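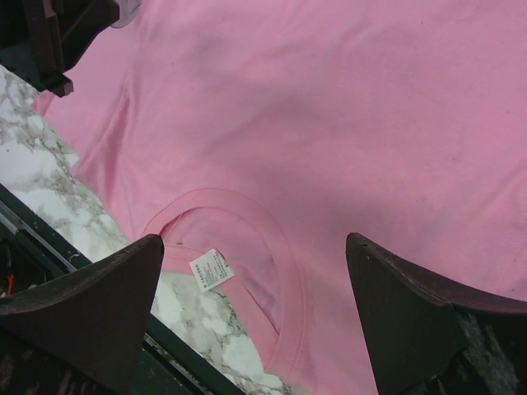 Pink tee on the marble-look table, open day at Stimodholm

Review: Zisgate shirt-folding demo
Posted Wednesday, February 7, 2018

I've read plenty about laundry robots, but standing next to one is so much better! Soon-im Yeon ran our session, with 7 of us squeezed in along the wall, and she let people call out questions the whole time (mine were mostly about collars).

What I loved is how close you get. The fingers are scuffed and plainly well used, and with a soft cotton shirt you can follow every crease.

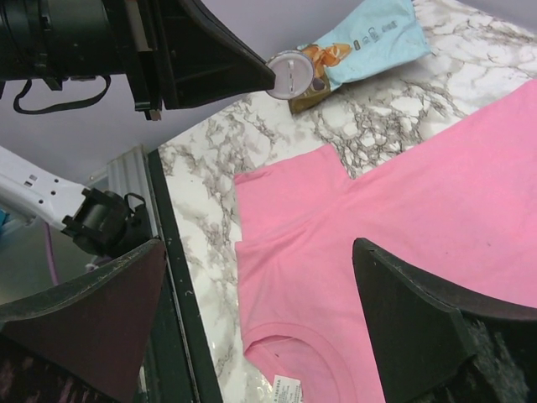
Soon-im says sleeves are the hard part, and I believe her, having fought with my own for years. She took the slow bits slowly and didn't rush anyone along.

My gripes are small: two chairs, and the talk beforehand ran long. Four stars out of five. They're doing another one in April and I've already signed up, this time with my sister.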